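Tendetside (web series)

Tendetside is an American comedy-drama web series created by Brayden Després for the streaming channel Puvura.
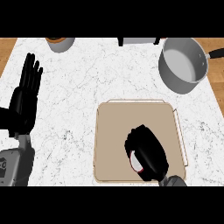 The series follows two sisters who inherit a failing radio station in the small town of Chisholm and try to keep it on the air through one winter. Després wrote all of the first season and directed most of it. He had earlier written short sketches for the same channel.

Production

Puvura ordered the series in October after seeing a short pilot. The order was for 19 episodes, later split into two seasons. The first season has nine episodes and the second has ten. Filming was done by Bumon, a small production company, and took 38 days for the first season. Most of the station interiors were shot in a former dental office. The town exteriors were filmed in several places, and the main street seen in the opening titles does not appear again until the second season.

The phone calls heard on the sisters' late-night show were recorded separately, with around 100 people reading for the caller parts. Some callers return in later episodes under different names, a detail that becomes part of the plot in the second season.

Release

The first episode was released on Sunday, April 26, 2020. New episodes followed weekly, each running between 12 and 20 minutes. The pilot was not included and was later posted as an extra, with a different actress in the role of the younger sister.

Format

Each episode covers a single broadcast and takes its title from the last song played. The season finale is the only episode set entirely outside the station.

See also

List of Puvura original series
Radio in fiction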